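Kukton Salad Bowl, White

A bowl for people who own one bowl. The Kukton is wide enough to toss in and plain enough to carry to the table, so you wash one thing instead of two. Defne Güneş drew it for Sönmez after years of chasing cucumber across the counter.

Dishwasher safe, top rack or bottom. Holds 2000 ml to the rim, or 1000 ml if you toss the way most of us do.
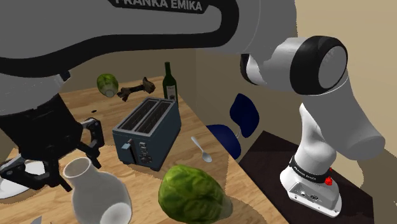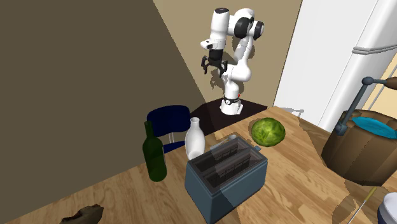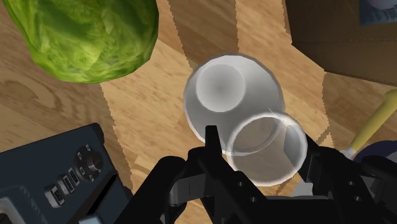 Last picture: white bowl with iceberg lettuce. Lettuce not included.

Diameter: 23 cm
Care: no abrasive pads, no matter how satisfying
Matching lid: sold separately, back in stock in July

Orders placed by 6th April ship with the old gray box, which is ugly but sturdy. The new box is prettier — we make no other claims for it.

Returns accepted for 20 days, unused. A bowl with vinaigrette in it counts as used. We have had this discussion.

See also: Ballon pitcher, Kakadov serving spoons (pair)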